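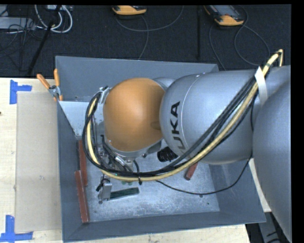 KUKA arm over the gray metal bin, cables looped around the orange wrist.

Filed under: Shop Notes / Dirt Late Model
Print | E-mail

November, 9:40 p.m.

Rear shocks back on the car and I can't wait to get to Cornton! Fergus ran the left rear on the dyno twice and both traces sit right on top of each other, so that nasty hook in the rebound curve is gone. New shim stack stays in.

Scaled it after supper with Lerato in the seat and 10 gallons of fuel. Total 2,408 with the driver, left side a touch lighter than she likes. Moved one lead block back behind the fuel cell and the bite came right where we wanted it. (Mahfuz, I put the old block on the shelf over the welder, please don't melt it down yet.)

Stagger: still arguing. Niall wants to start where we finished at Trerow, but that place was slick by lap 20 and Cornton usually holds moisture up by the wall for the whole feature. I say take a little out. We'll pack both right rears and look at the track in hot laps.

Gear is the one from Rennie. Gladys has the carb apart, new float bowl gaskets, jets up one size for the cold air. She fired it once before the teardown and wow, it sounded crisp.

To do:
- bleed brakes again, pedal is long
- nut and bolt the front end
- grind right rears
- find the 70 spring, last seen in the trailer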